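Tote (storage)

A tote, also called a bin or a tote box, is an open container with a flat floor and raised walls, used to hold and move loose goods in workshops, stockrooms, and sorting areas. Totes are usually rectangular and sized so that one person can lift them when partly full. They differ from crates, which often have slatted sides, and from trays, which have low rims.

Form

Most totes have walls that lean outward, a shape known as a flare or draft. The flare lets empty totes be stacked one inside another and makes it easier to reach the contents along the edges. Some designs are straight-walled and hold more for the same outside size, but they take up as much room empty as they do full. Straight-walled totes are often made with folding sides for this reason.

The floor may be smooth, ribbed, or fitted with a liner. Sloped panels are sometimes placed along one or more inside walls. A slope turns small parts back toward the middle and keeps them out of the corner where wall and floor meet, a place where thin pieces can be hard to pick up. Panels of this kind may be molded in, bolted down, or taped at the foot.

Gray is a common color for totes used at sorting tables. It shows up most part colors fairly well and hides light scuffing.

Use in sorting

In bench sorting, mixed parts are placed in a single tote and taken out one at a time. Bars, rods, and blocks are common contents. Long narrow parts tend to come to rest at different angles, and they may overlap or lie against a wall. Workers generally clear the pieces on top first, then those in the open middle of the floor, and leave pieces touching the walls until last.

Color coding is widely used where parts have the same shape but differ in length, grade, or destination. Two or three colors are enough for most benches. Strong contrasts such as red and green are popular, although they are a poor choice for workers with red-green color blindness, and blue and yellow are often used in their place.
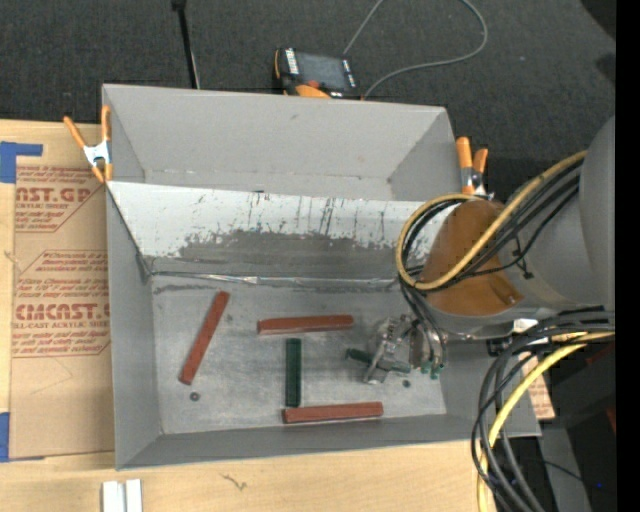 Reddish-brown and dark green bars in a gray bin with flared walls. The sloped inner panel and the floor show wear.

Wear and care

Totes wear fastest on the floor and on any sloped surface that parts slide down. Early wear shows as fine scratches. With longer use a coating may rub away in patches, leaving a darker or lighter area with an uneven border. Surface wear of this sort does not usually affect strength, but rough spots can catch small parts and should be smoothed or covered.

Seams need more attention than flat surfaces. Tape or film along a seam can wrinkle and lift, and grit collects beneath it. Fasteners set into the floor should sit flush. A raised head stops parts from sliding and can mark soft materials.

Cleaning is done with a damp cloth and mild soap. Solvents can cloud some plastics and loosen adhesives.

Sizes and naming

There is no single size standard for bench totes, and makers use their own numbering. The Prolside 366 is a shallow flared model meant for tabletop use, while the Prolside 3000 is deeper and has a reinforced rim. The Getonus 2502 is straight-walled and stackable with a lid. Naciri sells insert panels that fit all three.

In her shop manual Bench and Bin, Gladys Mwakalinga separates totes into "feeding" and "holding" types according to whether parts are being taken out or stored. The terms are used in some training courses but have not been widely adopted by manufacturers.

See also

Crate
Parts tray
Pallet
Stacking and nesting containers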